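How to budget for a hand-held gripper station (and still have money left for the tub)

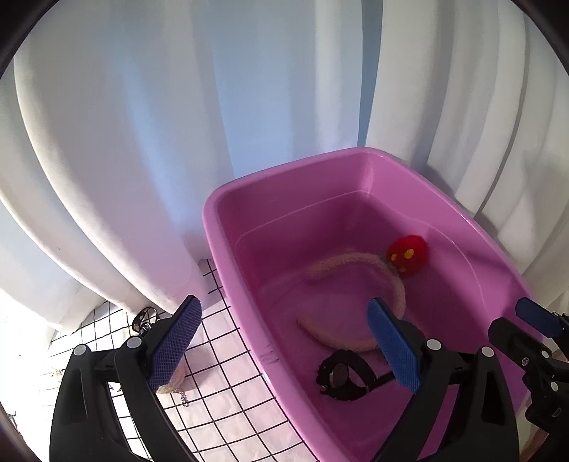

When we first planned a station at Skudono, we spent nearly all our planning time on the grippers and hardly any on what they would be picking up, or where. We got there in the end, and we have had a lovely time with it since, but the second station went so much more smoothly that I wanted to write the whole method down. If you are putting together a spending plan for a small lab, a college workshop or a spare room, you can follow it step by step with a spreadsheet and a pot of tea.

Step 1: Write down the jobs before you look at a single price

Open a blank sheet and make a row for each thing you want done in the first term. Keep the wording dull and exact: "lift a soft toy out of a deep tub", "move a looped strap from tub to floor", "hand an object from left to right". Ours ran to far more rows than we could ever afford, and that's fine, because you will be crossing plenty out!

Next to each row, put the widest part of the object and whether it is soft, hard or floppy. Those two columns will do most of your shopping for you. A gripper that opens too little for half your list is a poor buy at any price, and floppy things tend to ask for grippy finger pads more than they ask for strength.

Step 2: Decide between one gripper and a pair

Go back through the list and mark the rows that need two hands. If there are only one or two, start with a single gripper and leave a gap in the budget for the second. If it's most of them, buy the pair together. We bought ours separately, and the second turned up with a slightly different bracket (same supplier, newer batch), so we lost an afternoon to filing and muttering.

Step 3: Set the ceiling, then split it

Our ceiling for the second station was £2,847, which was what remained in the equipment line after the computers had been paid for. It's an odd figure and I rather like it for that, as it kept us from rounding up. We split it in this order:

Grippers and cameras first, as one block
Spare parts and finger pads
Surface, backdrop and lighting
Tubs and objects
Storage for the recordings
Whatever is left, untouched until the station has been running for a month

Give every line its own amount before you order anything. Moving money between lines later is fine, but write it down when you do it, or the spares line will quietly vanish into the camera line. Ask me how I know.

Step 4: Get quotes you can compare

Ask each supplier for the same things in the same order: price per gripper, price of a spare finger, price of a set of pads, delivery, and how long a repair takes. We asked Aigner and Somlow, and the quotes looked miles apart until we noticed that one included pads and a carry case and the other listed them on a second page. Once we had lined them up properly the gap was small, and we chose on repair time.

Do ask about screws and pivot parts as well. They cost very little, but a gripper with one missing is a paperweight until the post arrives.

Step 5: Treat pads as something you use up

Finger pads wear. How quickly depends on what you grip, so I can't give you a number that will hold for your room, but I'd put 4 spare sets in the first order for a pair of grippers and check them at the end of each month. Keep the worn ones in a labelled bag. They make it much easier to explain to whoever signs the forms why the line needs topping up.

Step 6: Plan the work area

This is the cheap bit and the most fun. You need a floor or table covering, something plain to hang behind, and a few containers. A printed grid is a good choice for the covering, as it helps you put things back in nearly the same place between takes. Buy it longer than you need, and tape down the edges. A curtain does nicely for the backdrop and folds away into a drawer.

For containers, get different depths and strong colours. A deep tub makes you reach in at an angle, and coloured plastic throws its colour on to whatever is inside, so you get some variety in your recordings for the price of a bucket. I would set aside money for up to 8 containers and buy half of them to begin with.

For objects, charity shops are a joy. Look for plush toys, straps, beads, cloth and hard little oddments. Long soft toys are especially good value, as they land in a new shape every time you drop them.

Step 7: Don't forget the recordings

Work out how many hours you hope to record in a week, record a short trial, and multiply up from the file size. Then double it for a second copy. We keep ours on two drives in separate rooms and log them in Sternine, the little tracker we put together in-house, though a plain spreadsheet would do the same job.

Step 8: Order in two rounds

Round one: grippers, cameras, one set of spares, one covering, one backdrop, a couple of tubs. Use the station for a fortnight and keep a list pinned up nearby of everything you wish you had. Round two is that list, trimmed to fit what's left. Ours was mostly tape, a better lamp and a longer cable, and it came in comfortably under the line.

If your financial year closes in the summer, get round one in by November so that round two isn't a scramble.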